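Speaker notes - Can a machine do the chores yet?
Otlow library evening series, 12/11/2023
Talk runs 40 minutes with questions. Water on the left side of the lectern. Clicker is slow, press once and wait.

OPENING
Start with the show of hands. Who has a robot vacuum at home? Who had to pick things up off the floor before running it this morning? Let them laugh, then move on.

Say what the talk covers: folding, putting away, wiping, sorting, and a little about shop floors at the end. No factory welding arms. Those have worked for decades and they work because everything around them is bolted down.

My short answer, given early so people can relax: some chores, some of the time, slowly, with a person nearby. The rest of the talk is why.

SLIDE 2 - WHAT COUNTS AS DONE
A chore is done when you don't have to go back to it. That is a harder test than most demos use. A demo ends when the towel is on the pile. At home the towel has to stay folded, be the right towel, and be on a shelf somebody can reach.

Ask the room to think about clearing a kitchen table. Count how many decisions are in it. Is the mug finished? Is that paper trash or a permission slip? People don't notice they are deciding.

SLIDE 3 - THE ZERVAS NUMBERS
These are from the tidy-up trial we ran at Zervas in March. One arm, one table, ordinary objects out of people's kitchens. 259 attempts at picking something up and putting it where it belonged. 113 of them needed no help at all. Pause here. Under half.

Then say what "help" meant. Most of the time it was a nudge, such as turning an object so the arm could get hold of it. In 44 attempts a person had to stop the arm and start over. The remaining 102 were nudges. (Someone always asks, so have the subtraction ready.)

Don't oversell or undersell this. The same setup two years earlier could not have run the trial.

SLIDE 4 - SPEED
Play the clip at real speed first. It will feel long. Do not talk over it. Then tell them most clips they see online have been sped up, and to look for the small number in the corner.

Slow is fine for some jobs. If the dishes get put away while you are at work, you don't care that it took all afternoon. Slow is bad when you are standing there waiting for the counter.

SLIDE 5 - HANDS
Two flat fingers can do a surprising amount. They are bad at thin things lying flat, like a playing card or a lid. They are bad at bags. They are all right with boxes, cups, and most fruit, as long as there is room to get in on both sides.

Room is the catch. An orange on a table is easy. Put it in a basket against the wall and one finger has nowhere to go. The arm has to come in at another angle or roll the fruit toward the middle first. Woven baskets add trouble of their own, with gaps a fingertip can catch in and dark corners where the camera has less to go on.

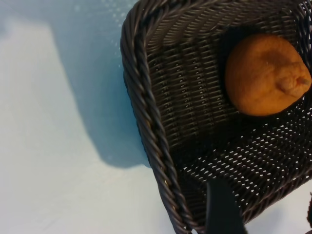 A person does this without looking. You reach in, feel the side of the basket with your knuckles, and adjust. Many grippers have very little sense of touch, or none, so the camera does most of the work, and the fingers themselves can block part of what the camera sees.

Grip force, briefly. Too soft and it drops, too hard and you have juice. I usually skip the force chart unless there are engineers in the room.

SLIDE 6 - SHOP FLOORS
Disau uses an arm to move empty trays between two benches. It works well. The trays are all the same size and they come in the same way up.

Ideck tried one for sorting returned parts and went back to people after 5 weeks. The parts came in mixed boxes, some still in wrapping. It is the basket problem again with more kinds of things in it.

The point to make: repeat work in a fixed place is ready. Mixed work is close in some shops and far off in others.

SLIDE 7 - WOULD I BUY ONE
I get this every time, so answer it before the questions. For a home, no, not this year. For a small shop with one dull job that never changes, I would ask for a trial using my own parts, on my own bench, with my own lighting.

QUESTIONS
Jobs - be straight, I don't have a forecast.
Price - changes too fast, send them to the handout.
Stairs - no.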